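Lostum's simulated kitchen costs 764 dollars a year, and for that you get 200 practice tasks and no dishwasher. The pitch from Javiera Durán, who runs the product, is that your gripper can fumble spoons all night on a screen and spare your floor.

I gave it a Tuesday. Setup took four tries, three of them my fault. The utensils are plain to the point of rudeness - flat sides, hard corners - but somebody clearly loved doing the countertops. 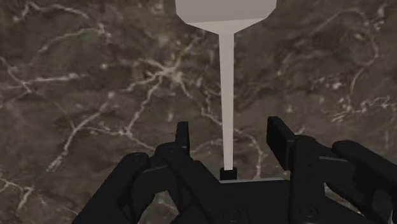

What you pay for

The license covers one seat. Extra arms are billed separately, and the export tool still crashes on long runs.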